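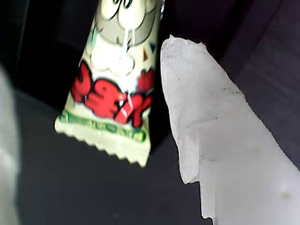 工单2545,开放日演示台抓零食袋老是打滑、转向的问题,我把排查过程从头补一遍,省得大家在群里翻聊天记录。先说现象:Pindetti 的展台上,机械手去抓软包装零食,抓盒装的时候好好的,一换成袋子就闹脾气,要么袋子在两指之间慢慢转过去,要么放下的时候粘一下,歪着落到托盘里。测试用的就是那种奶白色底、印着卡通脸和红色大字的袋子,底下封口是锯齿边,袋身一斜,这条封口就朝左下方支出去,最容易先碰到台面。手指外面那层白色的套子呢,表面皱皱的,还有一点一点的灰色脏痕,我一开始根本没往这上面想,满脑子都是视觉的问题,结果绕了好大一圈。

八月 下午5:40 / 记录人:Howard Lockwood

先交代一下背景,给没来 Wevotby 现场的同事。这次开放日是让附近的学校和几家做分拣的客户来看的,演示内容很简单:观众从筐里随便挑一包零食放到黑色台面上,机械手抓起来,递到出口那边的托盘。听着简单是吧?我也这么觉得!在自己实验室里跑得顺顺当当的,搬到现场装好,早上试机第一包就转了个身,掉出来的时候背面朝上。有个小朋友还鼓掌了,以为是设计好的。

状态:处理中(演示继续跑,降速)

上午9:10
开箱以后第一件事当然是重新标定。相机和臂的标定板跑了一遍,误差在允许范围里,跟出厂记录差不多。我不放心,又把臂的零位查了一次,没动。抓盒子,没问题。抓袋子,转。再抓,又转。换了个口味的袋子,还是转。行吧,不是标定。

上午9:35
开始怀疑反光。袋子是亮面塑料,展厅顶灯又特别亮(跟实验室那种柔光完全两码事),袋身上一道一道的白色高光,拍出来跟印上去的图案混在一起,我自己盯着看都分不清哪条是光、哪条是画。我猜检测把高光当成了袋子的边缘,抓取点就偏了。于是找场馆的人关了正上方那排灯,又拿硬纸板挡了一下侧面。检测框确实稳了不少,抓取点也往中间收了,但是袋子照转不误,只是转得慢一点。

所以灯光是有影响的,这一条先留着,不算主因。挡光板我没拆,后来演示全程都挂着,难看归难看,好用。

上午10:05
第一批观众进来了。我把速度降到原来的六成,夹持力往上加了一点,想着先撑过去。加力以后袋子是不转了,可是捏得太紧,里面的东西咔嚓咔嚓响,带队老师看我的眼神很复杂。又把力调回去。

顺便说一句,夹持力的上限我没有改。控制器里锁着的,Ferraro 那边的人设过密码,我也不打算去要,开放日现场有小孩,这个上限就该锁着。

上午10:50
趁换场的空当把日志导出来看。这里有点意思:夹爪闭合之后,电流曲线不是一下子平掉的,它会先平,然后掉一小截,再平。盒子的曲线没有这一截。我当时的理解是袋子里的空气被挤走了,袋子变薄了,手指跟着又往里收了一点。这个解释大概对一半。软袋子肯定会变形,可实验室里用的也是软袋子呀,那边的日志我翻出来对比,掉的那一截小得多。

那现场和实验室到底差在哪?我列在便签上:灯、桌面、温度、袋子的批次、手指套。灯排过了,桌面是自己带来的同一块,划掉。袋子是现买的,但牌子一样,先打个问号。剩下温度和套子。

上午11:20
蹲下来近距离看手指。看完我就有点脸红了。套子靠近指腹内侧的地方起了褶,其中一边还鼓出来一块,摸上去能推着走,就是说套子和里面的骨架之间有空隙。难怪!袋子被夹住以后,套子先在骨架上滑一下,然后才真正吃上力,两边滑得不一样多,袋子可不就转了嘛。

套子是 Skindness 的软套,我们装箱前换过一副新的。装的人是我。安装说明上写着要从指尖往根部捋平,再锁压圈,我那天赶着装车,压圈是锁了,捋没捋平……我不敢保证。所以这张工单里“疑似供应商来料问题”那个标签,麻烦谁有权限帮我去掉,跟人家没关系。

上午11:40
拆压圈,重新捋套子,再锁。备件包里的力矩扳手不在(后来在我自己的背包侧袋里找到了),先用手拧的。顺手用无绒布蘸清水擦了表面。灰点子擦掉一些,有几个擦不掉,像是渗进去了,不影响使用就没再折腾。

重新跑袋子:不转了。放下的时候还是偶尔会粘一下。

中午12:30
吃饭的时候想通了“粘”的事,其实跟锯齿封口有关系。袋子斜着被拎过去,封口那一头先着台,手指一松,袋子以封口为支点往一边倒,同时另一面还贴着软套没完全脱开,看起来就像粘住了。我改了放置动作:到位以后先往下多走2毫米,让封口那头压稳,再张开,张开的时候慢一点。还加了个小小的横向抖动,这个是现场拍脑袋加的,效果意外地好,不过动作看上去有点像在甩手上的水,观众都笑。

下午1:15
下午场开始。速度一格一格往回加,加到原来的八成停住了,再往上放置就开始歪。我没有继续追,今天的目标是别丢人,不是刷节拍。连续跑了最多6分钟不用人碰(中间停下来都是因为观众把袋子叠着放,检测认成一整包,这个本来就是已知限制,不在本单范围)。

有一位做仓储的客户问得很细,问套子多久换一次,脏了会不会影响。我老实讲我们还没有长时间的数据,今天上午就是吃了套子的亏。他倒没觉得怎么样,还拿手机拍了我的便签。

下午3:50
有个学生放了一包立着的,就是靠着旁边的盒子斜立在那儿。抓取点选得很怪,从侧面插进去了,封口被指尖顶弯,但还是拎起来了。这段日志我单独存了,文件名里带 lean,谁做抓取规划的有空看看,我觉得值得加到测试集里。

下午5:10
收工。撤展前又检查了一次套子,左边那根手指靠根部又有一点点起褶,比早上轻很多。怀疑是手拧压圈力不够。回去以后用扳手按规定值锁一遍再观察。

下面是留给接手人的:

套子安装的检查要加进装箱单里,装完用手推一推指腹,推得动就重来。
挡光板做个正式的,别再用纸箱皮了,上面还印着洗衣液广告。
放置动作的改动我放在演示分支上,没有合到主线,横向抖动那部分谁要合之前先跟我讲一声,盒装的我没有测过。
电流那一截下掉,能不能做成报警?套子松了就提示,我觉得可行,阈值需要多攒一些数据再定。

状态改为:已缓解,待复测。先不关单。

评论

分拣二组 小顾
横向抖动求别合主线……我们那边抓的是酸奶。另外 lean 那段日志我看了,抓取点是落在封口折起来的那块阴影上了,深色台面加阴影,深度有点糊。我开个新单跟。

仓库备件
力矩扳手找到就好,我这边已经按丢失报了,又得撤回来。下次借出请登记!!

阿宁
标签已经帮你去掉了。Skindness 那边本来下周要来问的,省了一封邮件。

Howard Lockwood
回小顾:行,不合,我把它做成开关,默认关。回仓库:对不起对不起,扳手明天一早放回你桌上。

路过的实习生
那天我在 Wevotby 帮忙搬东西,想问一下那筐零食最后归谁了?

Howard Lockwood
在茶水间,没被捏碎的那袋先到先得。捏碎的我自己吃了。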